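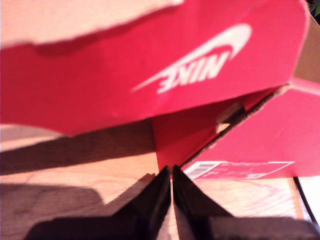

2018-03-20

Teams who teach robot arms to handle everyday packaging now have a shared set of house rules to work from, after the Noltholm workshop put its good practice guide on the web this morning for anyone to read, borrow or grumble about.

The guide runs to 81 pages and has been a long while coming. It began as a few notes pinned up beside the benches at Noltholm, and grew a good deal once the people at Clavumau and Hamdy started sending in notes of their own - 381 comments in all, and we are told every one of them got a reply, which must have taken a fair few pots of tea!

Much of it is plain, sensible stuff. Grippers should be checked for wear before each session, lids and flaps should be tried at several angles, and failed attempts should be kept in the records alongside the good ones. Any new task needs 100 supervised attempts before an arm may be left to run by itself, a figure that caused some lively discussion (Hamdy had asked for fewer).

There is also a very welcome chapter on lighting and shadows, written at Herutitz, where they have had their share of trouble with both.

Workshops that sign up have 90 days to bring their benches into line, and a second edition is planned for October.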